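Home Dogs Cats Small Pets Days Out Contact

Days Out > Visits > Furley Animal Hospital

Filed under: Clinics and vets, Open days

Open Day at Furley Animal Hospital

Sun 12 November was the open day at Furley Animal Hospital. We have two dogs and an elderly cat, and our old clinic on Bright Street stopped doing surgery last year, so I wanted to see the place before I needed it. The hospital is on the road out toward Plurach, past the feed store, in a low brick building with parking on two sides. The sign is small. I drove past it once and turned around at the gas station.

Doors opened at ten. We were asked to leave our own animals at home. You signed in at the front desk, got a sticker with your first name on it, and waited for a group to fill up. The tours left every half hour and mine had eight people in it, including a couple with a new puppy at home and a man who keeps rabbits.

The waiting area is split by a half wall, dogs on one side and cats on the other, with a separate door for each. The cat side has shelves at chest height so carriers don't have to go on the floor. I asked if people really use the right door and the receptionist said most do by their second visit. There is a walk-on scale set into the floor on the dog side. Our tour guide, a technician named on her badge only as Kit, said owners are welcome to come in and weigh a dog at any time without an appointment, and there's no charge.

Exam rooms come next. There are five, all off one hallway. One of them is kept for cats and has a window sill wide enough to sit on. Another has no table at all, only a mat, and is used for big dogs and for old ones that don't like being lifted. I would have liked that room for our last shepherd.

Kit explained how a routine visit goes. The technician comes in first and takes a history, then the vet does the exam in front of you. They try not to take animals into the back unless they need to. Blood can usually be drawn in the room. If you'd prefer not to watch, you say so.

At the end of the hallway is the treatment area, a big open room with three wet tables and a wall of cages. It was quiet, being a weekend. Two cages had patients in them and the fronts were partly covered with towels, so we were asked to keep our voices down and stay on the near side of a strip of tape on the floor. A spaniel watched us the whole time.

The X-ray room was the part I had most looked forward to. The vet on duty there was Dr. Uldis Navickas, who does most of the surgery. He had a light box and a screen going, with a set of films of things that dogs and cats have swallowed.

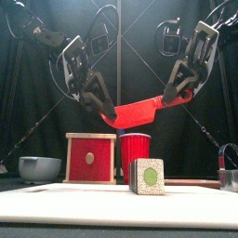

Dr. Navickas went through the films one after another and asked us to guess. Coins and needles are easy. A corn cob is harder, and most of us took a peach pit for a stone. Plastic, he said, is often the worst to find, as many kinds barely show on a plain X-ray and the vet has to go by gas patterns, or use ultrasound, or give contrast. Play kitchen pieces come up a lot in homes with small children. A red plastic toy knife like the one in the photo, with a broad blade and ribs along the handle, is easy for a big dog to pick up and carry off, and the pieces can have sharp edges once it has been chewed. His advice was simple enough. If you know what is missing, bring whatever is left of it, or bring one like it from the same set. Do not make the dog vomit at home. Call first and they'll tell you what to do.

Somebody asked what that kind of surgery costs. He said it depends on where the object is and how long it has been there, and that the low end at their hospital is 900 dollars, with 2000 being more usual once there is an overnight stay. They write an estimate before they start. They also take payment over several months, and there's a form for that at the front desk. The man with the rabbits asked about rabbits, and the answer was that blockages in rabbits are a different problem and mostly treated without surgery if they are caught early. A rabbit that hasn't eaten overnight should be seen that day.

We went from there to the door of the surgery suite. You can't go in, but there is a long window. One table, one large light on an arm, and an anesthesia machine against the far wall. Kit talked us through monitoring. One technician does nothing during an operation except watch the patient and write down the numbers every five minutes. They still do this on paper, and then it gets typed into Plalura, the records system they changed over to in February. She said the changeover was slow and that a few clients got reminder cards for shots their pets had already had. If that was you, they apologize, and the cards have been fixed.
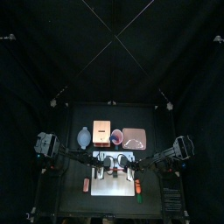

Recovery is a smaller room next door with heated pads and dim lights. Cats and dogs are kept apart there too. Somebody sits with each animal until it can hold its head up. The hospital doesn't have staff in the building all night, and Kit was upfront about that. Patients that need overnight care from a person are sent to the emergency hospital in Plurach, and the records go with them. I was glad she told us plainly. Our old clinic was vague about it and I found out the hard way.

The dental room was open as well. They had a plaster model of a dog's jaw that you could handle, and a chart of what the different grades of gum disease look like. Dental cleanings are done under full anesthesia with X-rays of the whole mouth. They recommend bloodwork first for any pet over seven. We got a sample of toothpaste to take home. It is poultry flavored and our younger dog thinks it is food.

After the tour there were tables set up in the staff lunch room and out in the side yard. The local shelter had a table, and so did a woman who teaches a puppy class. There was coffee and a tray of cookies, with a separate tray of dog biscuits next to it that should have had a bigger label. A technician was showing people how to trim nails using a stuffed dog with wooden dowels for claws. I stayed there a while. The trick for black nails is to take off very little at a time and look at the cut end, and stop when you see a darker dot in the middle.

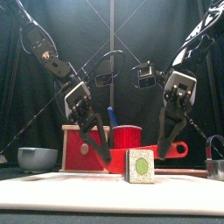 There was also a short talk about older cats, given twice, at eleven and at one. I went to the later one. The main points I wrote down were that weight loss in an old cat is never just age, that drinking more water than usual is a reason to come in, and that a cat that stops jumping onto the bed probably hurts. They suggest a visit every six months after age ten. Ours is fourteen and goes once a year, so I made an appointment on the way out.

The front desk said 100 people had signed in by the time I left, which was just before two. Parking was tight by then and a few cars were on the grass.

A few practical notes for anyone thinking of switching. New clients fill out one form per animal, and it is faster if you have your old clinic send the records ahead. The hospital sees dogs, cats, rabbits and guinea pigs, but no birds or reptiles. Early morning drop-off is possible on weekdays if you call the day before. The restrooms are past the cat side of the waiting area, and the ramp is at the left-hand door.

They plan to hold another open day next fall. In the meantime, Kit said you can ask at the desk for a quick look around on most afternoons, as long as they aren't in the middle of something.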